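Play Materials and Small-World Play
Unit 7 handout: Bins, Animals and the Open Tabletop
Instructor: Kojo Gyamfi
Room 39, Truvmont Annex

Welcome back! This is my favorite unit of the whole course, and I'll try not to run over the hour like I did with blocks. We're spending two sessions on small-world play: the kind where a child takes a handful of miniature animals or people and builds a place for them to live. It looks simple from across the room. Get down at table height and there's a tremendous amount going on.

Before class, please read the Quaye chapter on sorting and storytelling (it's in the course packet, right after the Beltuvau classroom diaries). The diaries are a joy, by the way. Read the October entries even though I only assigned the first few.

1. What we mean by small-world play

Small-world play is pretend play at a reduced size. The child isn't in the story as a character, the way they are in the dress-up corner. They stand over it and run it. They do the voices, decide who is asleep, send somebody off to the market and bring them home again. Children who are shy in group pretend play will often talk nonstop here, and if you're doing language observations this is gold!

For this unit we stick to farm animals. Most children know the names and the sounds, and you can get a story moving with very few pieces. Pigs are especially good. They're sturdy little shapes, they stand up well, and every child I've worked with has an opinion on what pigs eat.

2. The table

Start with a plain surface. I know how tempting it is to lay out the printed farm mat with the pond and the road already on it, and there's a place for that (we'll get to mats in Unit 8). But a bare, light-colored table lets the child decide where the pond is. The animals also show up clearly against it, a real help for children who have trouble picking objects out of a busy background.

One bin in the middle. Rectangular, low enough to see into, one solid color. Blue works well for us. Put it where a child can reach it with either hand, and leave open space on both sides. 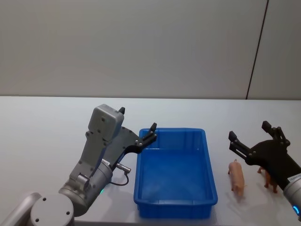
Then begin with two animals of the same kind. Two pigs, two sheep, whichever you like. A matched pair gets you conversation right away: are they sisters? Is one the mom? Which one is hungry? With a single animal, children tend to carry it around. With a pair they start arranging, and the bin turns into a barn, a bathtub, a truck, a bed. I've seen one bin be all of those between snack and pickup.

Resist adding more pieces for the first few minutes. Add the third animal when the story seems to want it. If a child asks where the cow is, the cow has earned its entrance!

3. In and out

Watch for how much of the play is putting things in and taking them out again. Younger children may do nothing else for a whole session, and please let them. They're working on grasp and release, on judging the distance to the rim, on inside and outside as ideas. The words come along with the action: in, out, beside, over, next to, all gone.

Try describing what the child is doing in short, ordinary sentences. "The pig is going in." "He's next to the bin now." Then wait. The waiting is the hard part, and we'll practice it in pairs.

4. Cleanup as part of the game

My old mentor at the Zerkden nursery ended every farm session with bedtime. The animals went into the bin one by one and each got a good night. No timer, no song, no announcements. I still do it, and it works beautifully with mixed ages, where the older ones like to be in charge of the good nights.

Some things to keep in mind when you set up your own:

The bin the animals live in should be the bin they play with. Tipping them out of a second container is noisy and breaks up the story.
Keep each kind of animal in its own bin on the shelf until children start asking to mix them.
Wipe the pieces with a damp cloth and let them air dry before the lid goes on.
Check anything small against your program's age guidelines before it goes out, every time.

5. For the second session

Observe one child at play with a bin and a pair of animals for as long as they stay interested. Write down what they say, word for word where you can, and every place word you hear. Sketch the table at the start and again at the end, and mark where the animals were. Stick figures are fine, mine look like potatoes.

Bring your notes and your sketches. Lab kits can be signed out from the materials closet, door code 1109, any afternoon before 2. Return them with both animals, please!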